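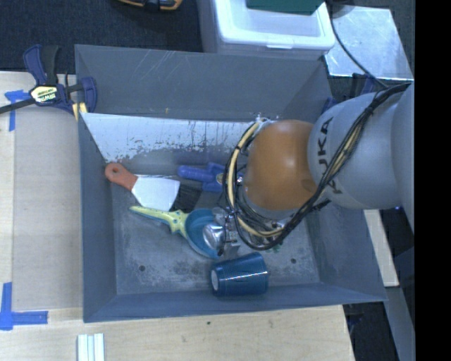 **Speaker notes - picking winners for the Pavireo monogram giveaway**
15/11/2024, Moltomcombe, second slot after the break

Slide 1. Title. Give name, say questions at the end. Slides go to Umut Bayram for the shared folder.

Slide 2. The October giveaway. Prize: one canvas weekend bag, initials stitched by Öztürkmen. Entry by blog comment or newsletter reply. 1,000 entries received, 70 removed as duplicates. State the rule used: one entry per email address, first one kept.

Slide 3. Drawing the winner.
- Number the entries in order of arrival, after duplicates are out.
- Freeze the list before the draw. Save a copy with the closing time in the file name.
- Draw one number, then two reserves, in the same session.
- Hüsnü Dağdelen ran the draw and Nevzat Kurtuluş watched and signed the sheet.

Pause here. Someone usually asks about comments edited after closing. Answer: the frozen copy counts.

Slide 4. Contacting the winner. Public post gives first name and initial only. Email goes out first, post second. We allow 60 hours for a reply, then move to reserve one. Say the deadline must be in the rules from day one - we added ours late and had to write to everybody again.

Slide 5. The monogram form. Fields: three initials, order, thread colour, delivery address. The order field caused most of the trouble. Some people put the surname initial in the middle, some at the end. Show the old form, then the new one with the preview box. Names with Ğ, Ö or Ü: ask Öztürkmen to confirm the letter in the chosen typeface before stitching.

Slide 6. Mailing list. Sendent handles the newsletter. Entrants are not added unless they tick the separate box. Do not go into the settings, Ottar Viklund covers them in the next talk.

Slide 7. Costs. Bag and stitching were paid by the sponsor, postage by us. Skip if short of time.

Slide 8. Contact details. Leave up during questions. Clifford Hawthorne has the handouts, 100 printed, by the door.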